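Comparing two fingertips on an aluminum can

When a new set of gripper fingers comes in, the quickest way to find out how it behaves is to give it an aluminum can. A can is light, slick and easy to dent, and you can get more of them at any store. The steps below are the ones we use at Matetum to compare the flat wedge tips from Plalley with the rounded pads from Stubbs. They work for any two-finger gripper that takes a position command and a force limit.

Before you start

You need a gripper whose position runs from 0 (open) to 255 (closed), a textured mat, and several cans of the same kind. Full and empty cans give very different results, so decide which you are testing and write it on the sheet. Check that every fingertip screw is tight. A loose tip will look like a bad grip.

Step 1. Set the force limit

Start at the lowest setting your controller allows. On our Paltberg controller the limit is register 3202, and the factory value is 1000, far too high for an empty can. Save the new value and power cycle the gripper, or it will go back to the old one.

Step 2. Lay the can on its side

Put the can on the mat with its long axis across the arm's line of approach. Upright cans are easier, and almost any finger will pass. A can on its side wants to roll as soon as one finger touches it before the other, and this shows up differences between tips very quickly.

Step 3. Bring in the first finger

Jog in slowly and stop at first contact. With the wedge, aim for the tip to rest against the printed side of the can, away from the lid. The rim is much stiffer than the wall and will hide a force setting that is too high. If you have a second gripper on the station, keep it open and above the can until you need it.

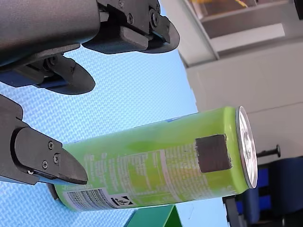
Step 4. Close and hold

Close in small position steps until the can stops shifting, then note the position value. Lift it just clear of the mat and hold for 2 minutes. Anneli Keskinen, who wrote our first version of this test, used a much shorter hold and missed a slow slip on the rounded pads.

Step 5. Check the wall

Set the can down, open the fingers and run a thumb along the contact area. Mark the result as clean, flexed or dented. A flexed wall pops back when you let go – count it as a pass, but lower the force and try again.

Step 6. Swap tips and repeat

Use a fresh can for each tip. Keep the approach speed and the mat the same. Fathima Karunaratne suggests doing the whole set in one afternoon, as our mat gets dusty overnight and the cans roll more easily the next morning.

Reading the results

In our runs the wedge held at a lower force but left more marks when it came in at an angle. The rounded pads were kinder to the wall and needed a more careful approach to keep the can from rolling. For mixed bins we kept the pads. For cans that always arrive in the same position, the wedge is still on the arm.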